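Clokby Automation User Forum
Fault Reports and Safety Notices > Grippers and End Effectors
Topic: Gripper opens on controller restart while holding a part

lrocha_pereletti
Posted 13th February
Good morning. I am submitting this report on behalf of the Pereletti training laboratory, where I serve as equipment supervisor. During a pick and place routine, our arm was holding a part above the table when the controller restarted without a command from the operator. The arm held its position. The gripper opened fully and released the part.

The part was a small training cube and no one was hurt. The same arm is scheduled to handle heavier metal pieces in April, and I am not prepared to authorize that work until the cause is understood.

The event log shows error 382 immediately before the restart. The cycle counter read 3,023. The gripper is a two-finger electric model supplied through Punex. I would be grateful to hear from any member whose site has recorded the same behavior.
Laurinda Rocha

stillwater_ops
Our site has recorded error 382 on two occasions. In both cases the cause was a brief drop in supply voltage to the controller. Please confirm whether the arm shares a circuit with other equipment.

The opening of the gripper is a separate matter. On our units the gripper runs its startup routine whenever power returns, and that routine begins with a full open. Please check the startup setting before replacing any hardware.

lrocha_pereletti
Thank you. The arm shares a circuit with a bench compressor. I will have the two separated. The startup setting is "Home on power up," which was in place when the unit was delivered.

mdk_integration
With respect to the previous reply, I do not agree that this should be treated as a settings matter. A gripper that lets go of a part after a power interruption should be recorded as a safety fault, whatever the setting says. The unit should be taken out of service until the supplier has responded in writing.

stillwater_ops
I understand the concern. However, the startup routine is working as configured. If every site removed its grippers from service over a default value, the supplier would receive a large number of returns with nothing wrong with them. The setting should be changed, the change should be recorded, and the unit should be tested.

mdk_integration
A default can be a fault. The operator in this case had no warning. I would also ask whether the risk assessment for the cell considers a dropped part at all. Many of them cover contact with the arm and stop there.

lrocha_pereletti
Our assessment covers dropped parts only during normal motion. It does not address loss of power or restart. That is an omission on our side and it will be corrected before the April work is considered again.

I have suspended all lifting above 15 centimeters in the meantime. Staff have been told to keep their hands out of the area under the gripper at all times, including when the arm is stopped.

Sampaio_Support
Thank you for the report. We maintain Punex grippers for several sites in this region. Please do the following:

1. Change the startup setting to "Hold last position."
2. Save the setting to the gripper as well as to the controller. If it is saved only to the controller, it will be lost at the next full shutdown.
3. Run 11 restarts with a light part in the grip and record the result of each.
4. Send us the event log, with the entries before error 382 included.

Do not use a heavy part for the test. Keep the working height low.

mdk_integration
Step 2 is the kind of information that belongs in the manual. I have read the manual and did not find it there.

Sampaio_Support
Your comment has been passed to the documentation group.

lrocha_pereletti
The compressor has been moved to its own circuit and the setting has been saved in both places. In the restart test the gripper held the part on every attempt except the fourth, when it opened as before. Error 382 did not appear on that attempt. I have sent the complete log to Sampaio and have placed the arm out of service.

stillwater_ops
In view of that result I withdraw my earlier recommendation. A release with the hold setting saved is not something we have seen here, and I agree that the unit should stay out of service.

Sampaio_Support
Log received. Please do not reset the gripper or update its software before our technician has examined it. A photograph of the cell layout would also be useful.

lrocha_pereletti
Understood. The layout is attached.
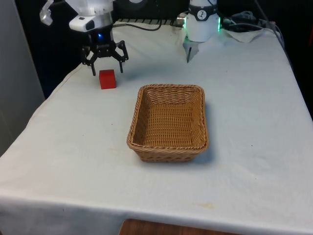
Training cell: gripper with fingers open, red cube and basket on the table.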